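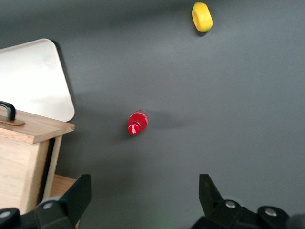
Small Bottles, Long Shelf Life

Last updated: July

The market for miniature drinks memorabilia has grown steadily, and the Vornard collection now holds 86 pieces from regional bottlers. Most were acquired through Trarketti, a dealer in printed tins and trade samples.

Condition remains the main factor in price. Paper labels fade quickly in daylight – the museum rotates its displays every 11 weeks for that reason. Two pieces from the former Hajji bottling works will go on loan this winter.

Contact the editors | © Kotix Magazine | Back to top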